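Two-Handed Bottle Sorting with a Tabletop Humanoid
Project report, Team Geum
Submitted 01/08/2023
Advisor: Jong-dae Noh

1. Goal

Our team set out to have a two-armed robot pick up plastic bottles from a table, pass them from the left hand to the right, and set them down in a row. The task was chosen from the list of course projects. Last year's team did the same thing with boxes and one arm, and their notes were the starting point for our table setup.

We limited the work to one kind of bottle. Mixed sizes were in the first proposal, but we dropped them after our advisor pointed out that the handover would take most of the semester. He was right.

2. Setup

The robot stands at one side of the table. Each arm ends in a hand with jointed fingers and a thumb. The control software was written in Python on top of a package we called Runley, which handles the timing between the two arms. Recordings were stored on the lab server under the project name Rostine.

Bottles start on their sides in parallel rows. Our first trials had them standing up, and the fingers knocked over one bottle while closing on the next. Lying down, they can be approached from above and stay where they are – unless the table gets bumped. We tried several coverings and found that wrinkles matter, so one team member smooths the surface between runs and then keeps clear of the arms.

3. Collecting demonstrations

We recorded 920 demonstrations by teleoperation. Each one starts with both hands open and ends when the right hand has let go of the bottle. Two people were present for every session, one operating and one resetting the table.
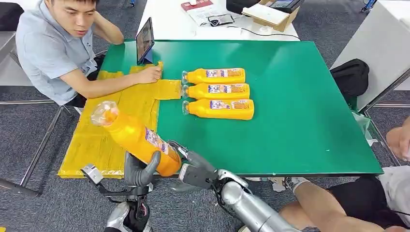 After each session we went through the recordings and removed the bad ones. A recording was thrown out if the operator dropped the bottle, if an arm hit its joint limit, or if the reset was not finished when recording started. This left 800 for training. Going through them took longer than we had planned, and next time we would mark failures during the session.

4. Results

We tested the trained policy in January, in sets of 10 attempts. Over all sets, 81 percent of attempts ended with the bottle in the right hand. Most failures came at the handover. The left hand would open before the right hand had a firm grip, and the bottle would slip out toward the table.

Grip position made a large difference. When the left hand held the bottle near the base, the right hand had room to close. When it held the middle, the fingers of the two hands ran into each other. We added a short pause before release, which helped with the early openings but made each attempt slower.

5. Remaining work

The placing step still needs attention. The robot puts the bottle down but often at an angle to the row, and the next pickup then fails. We also want to repeat the tests with the bottles in reversed order, cap ends toward the other side. The code and the cleaned recordings are in the Rostine folder for the next team.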